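Section 4: Caring for oiled and waxed table tops

This section covers the Folteo table range with an oiled or waxed top. Lacquered tops are dealt with in Section 5 and must not be treated with oil. If you are unsure which finish you have, look at the label under the top, next to the order number. The letter O means oiled, W means waxed and L means lacquered.

4.1 Before first use

1. Remove all packing material, including the paper strips under the edges.
2. Leave the table in the room where it will be used for two days before you put anything heavy on it.
3. Wipe the top with a dry cotton cloth, following the grain.
4. Check that all four levelling feet touch the floor. Turn a foot clockwise to shorten it.

Note: The top may have a slight smell of oil when it is unpacked. Keep a window open for the first few days.

Caution: Do not cover a new top with a plastic or rubber-backed cloth during the first 27 days. The oil is still hardening and the backing can stick to it.

4.2 Everyday cleaning

Crumbs and dust should be brushed or wiped off before you use a damp cloth, or they will be dragged across the surface and leave fine scratches. Use a cloth wrung out in lukewarm water. For greasy marks add a few drops of washing-up liquid, go over the whole top and dry it straight away with a second cloth.

Do not use:

Scouring pads or cream cleaners
Bleach, white spirit or window cleaner
Steam mops or steam cleaners
Microfibre cloths sold for polishing glass

Spills of red wine, beetroot, coffee or vinegar should be blotted up at once. Wiping spreads them further into the grain.

4.3 Colour and grain

Each top varies in tone. Lighter and darker streaks along the surface do not count as a fault, and they usually become softer in the first year as daylight evens out the colour. Move lamps, bowls and mats from time to time so that the top ages evenly.

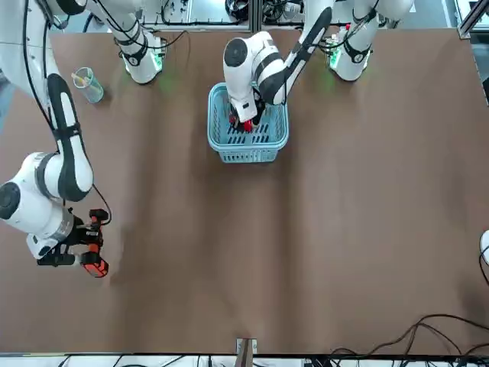

4.4 Re-oiling

An oiled top in daily use needs fresh oil twice a year. A good test is to put a drop of water on the part used most. If the drop soaks in and leaves a dark spot, the top is ready for oiling. A 500 ml tin is enough for several treatments of our largest table.

You will need: Folteo table oil, a sanding pad (fine), three lint-free cloths, gloves and an old sheet for the floor.

1. Clean the top as described in 4.2 and let it dry overnight.
2. Rub lightly along the grain with the sanding pad. Keep the pressure even and do not work across the grain.
3. Remove the dust with a dry cloth.
4. Shake the tin. Pour a small amount of oil on to a cloth, never straight on to the table.
5. Spread the oil in long strokes from one end to the other. Include the edges.
6. Wait 15 minutes.
7. Wipe off all the oil that has not soaked in, using a clean cloth. Any left behind will dry to a sticky film.
8. Leave the table unused until the next day. Keep water off it for a further two days.

Warning: Cloths soaked in oil can catch fire on their own. Put used cloths in a metal bucket of water with a lid, or spread them flat outdoors to dry before throwing them away.

Waxed tops are treated in the same way, with wax paste in place of oil. Leave out step 4 and take the paste from the tin with the cloth. Buff the top after step 7 until it no longer feels tacky.

4.5 Marks and small dents

White rings from hot cups normally fade after oiling. If one remains, sand the area lightly and oil it again, blending outwards so that no edge shows.

Small dents can often be raised. Lay a damp cotton cloth over the dent and hold a warm iron on it for a few seconds – no longer – then lift it and check. Let the wood dry fully and re-oil the spot.

Caution: Do not try this on a veneered top, as heat may loosen the glue.

Deep cuts and burns should be left to a joiner. The Curnulcombe workshop takes in tops for repair all year except July. Write to Matilde Magalhães in the repairs office, giving the order number from the label and saying which finish you have.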